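## 4. Reading light and the length of the loan

The branch library at Sultport lends for 3 weeks, and has done for as long as any of its staff can remember. Our first question was whether borrowers finish their books in that time. Our second, which took over the project by April, was when in the day they do the finishing.

### 4.1 The diaries

Borrowers were given a paper diary and asked to write down when they opened the book, when they shut it, and what light they read by. Bundgaard had argued for a telephone prompt instead. Hiebert had argued that people who borrow paper books might be trusted with a pencil. Both were partly right. The pencils were used, often for shopping lists, and we now know a good deal about the price of leeks in Sultport.

After we had set aside the lists, one short poem and a diary kept on behalf of a dog, 2778 reading sessions remained. A session had to have a start, an end and a light source. Where the light source was given as "the usual", we went back and asked. The usual was most often a bedside lamp, sometimes the kitchen ceiling, and in one household the open door of the fridge.

### 4.2 Evening sessions

Most sessions began after supper. This will surprise few readers who have jobs. What we had not expected was how closely the length of a session followed the light and how loosely it followed the book. Borrowers reading under a ceiling light tended to stop at the end of a chapter. Those reading by a small lamp stopped when they fell asleep, a point they recorded with more confidence than seems possible.

Mamo and Kvaran (in their earlier study of the Kodia reading rooms) put the same pattern down to the chairs. We have sat in the chairs at Kodia and can see why. Our borrowers, though, were at home in chairs of their own choosing, and the pattern held.

A table lamp also seems to mark out a place. Several diaries speak of "going to the lamp" in the way other people speak of going to the office, and with rather more warmth. One borrower moved hers from room to room and wrote the move down each time, so that her diary can be read as a slow tour of the house.

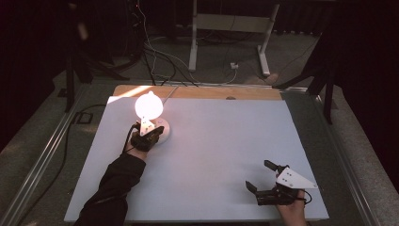 **Figure 3.** A small desk lamp, lit.

Renewals followed the same line. Lamp readers renewed more often than ceiling readers, and were more likely to bring the book back unfinished and say that they had loved it. Stougaard suggests that they had loved the lamp. We have not been able to rule this out.

### 4.3 Limits

The diaries come from one town and from people willing to fill in a diary, who may be tidier than most. Start times were copied from whatever clock was nearest, and at least one of these was known to its owner to be wrong. We corrected for it as she advised. Daylight sessions were too few to compare across the seasons, and we leave them out of the tables in Section 5.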